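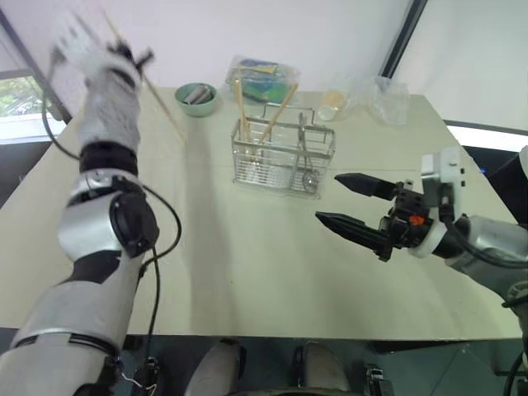
Filed under: Household Studies / Working Papers / Storage and Sorting

3.2 The table as a waiting place

When we began visiting homes and shared workrooms for the Villca study, we supposed that the interesting decisions would be made at the cupboard door, and it took us a good while (and a great many cups of tea) to see how much gets settled on the table beforehand. Things are put down there while a person makes up her mind, and the way they are put down already says a good deal about where they will end up. In Figure 4 the small containers and plastic bags have been lined up in a row near the far edge, and the wire basket stands in front of them with open tabletop to spare. We came to call this a back row, and we met it again and again, in kitchens as much as in workrooms.

Figure 4. Back row and basket on a pale table, Dronudau workroom.

Of the 1,127 table layouts in our notes, some 40 had a back row of this kind. That is a small share, I grant you, but the people who made them were remarkably fond of them and glad to talk. Lizeth Rivadeneyra, who carried out most of the July visits, heard over and over that a basket "keeps the middle honest" - meaning, as far as we could gather, that once a basket is out, loose items stop drifting toward the front. Wire baskets were liked best, as one can see what is inside without tipping everything out again.

We would not want to make too much of this. A row may simply be what is left when the larger things have been dealt with, and our notes cannot always tell the two apart. Section 3.3 returns to the question with the Skelura households, where we were able to stay longer.

Comments (3)

Bakari Mugo: Lovely section. My mother kept a back row all her life and would have been tickled to find it had a name!

Rondness: Did bags and containers get counted as one group or two? I couldn't find it in 3.1.

potting_bench: Same question as above. Also, my basket is always full by noon, so no middle left to keep honest.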